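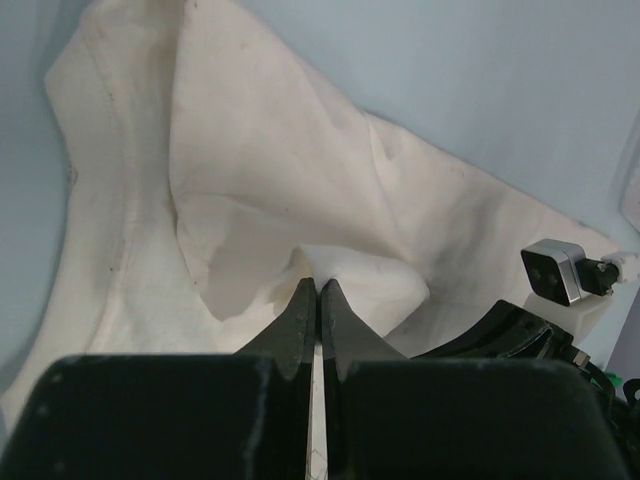
How to compare two grippers on cloth without fooling yourself

Every gripper vendor has a clip of their fingers picking up a towel. I have watched plenty of them and learned very little, apart from which vendors own a good lamp. If you are choosing between fingers for fabric work, you need your own trials. The method below is the one I used to compare the Zabala tapered fingers with the Peltcombe flat ones. It takes an afternoon per pair.

What you need

One arm, one wrist camera, one table and one cloth. Use the same cloth for everything. New cotton straight out of the packet is stiff and holds a fold, so it makes any gripper look clever. Pick something worn. Mine is off-white and has its share of grey smudges and specks, and I don't mind them, as they help me see in the wrist view whether the fabric moved.

Step 1. Fix the height first

Close the fingers over the bare table and bring them down until they touch, then back off and save that pose. Do this again after every finger change. The Zabala and Peltcombe fingers are sold as interchangeable, and on my mount they differed enough in length to ruin a morning of results. If you skip this step you are comparing your own setup errors.

Step 2. Drop the cloth, don't arrange it

Hold it up by one corner and let go. You want ridges, hollows and the odd flap lying over another. A flat cloth is a separate test, and a much harder one for two fingers, so keep those trials in their own file.

Step 3. Pinch and stop

Close on a spot near the middle and stop there, before any lift. Look at the wrist view. With narrow tips you are hoping for a small tuft standing up between them and creases spreading out from the pinch. A tuft tells you there is fabric between the tips. It does not tell you the grasp will hold, and I would ignore anybody who scores a trial at this point.

Step 4. Lift and wait

Raise the arm 650 mm and hold for 13 seconds. Slow slips are common with smooth fingertips, and a short clip will never show you one. Write down held, slipped or missed. Leave out "partly held" — I tried that category and it ended up containing whatever I wanted to be true.

Step 5. Repeat until you are bored

I ran 90 trials per finger set, dropping the cloth again each time. Ten is too few. My first ten had Peltcombe well ahead, and the lead was gone by the end of the day.

Reading the results

Count misses and slips separately. Misses are often the camera or the calibration. Slips are more likely the fingers or the closing force. Phúc Khương went through my log and found that most of the failures I had blamed on Peltcombe were misses, and all from one stretch after I had bumped the camera bracket. I threw that stretch out and ran it again.

Be wary of controller settings too. The Gastness controller has a "soft object" mode, and I could not find out what it changes. I left it off for both sets.

Was it worth it? The Zabala tips did better on ridges, and I could not separate the two on anything flatter. That is a thin result for a set that costs $600 more. Ask me again after I have tried denim.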